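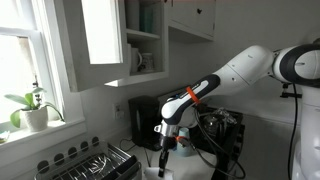 The shared kitchen at Grisarero serves 20 tenants, and the woman who looks after it has done so since November. She starts with the counter. "If the counter is clear, people wipe it," she said. The drip coffee maker stays against the wall by the outlet, and the drying rack has its own corner. "Those two don't move."

Cups are harder. "People set one down to answer the phone, and it stays."

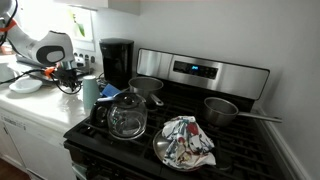 The counter beside the gas range, with a cup at its edge.

She washes by hand in the evening, bowls first – grease last. The dishwasher runs when it is full. She buys paper towels in boxes from Brinden and would like to use fewer. A crumpled white one standing up next to a bowl is a common enough sight. "I throw it out and rinse the bowl. It takes 5 seconds."
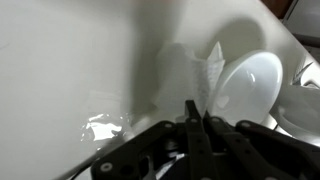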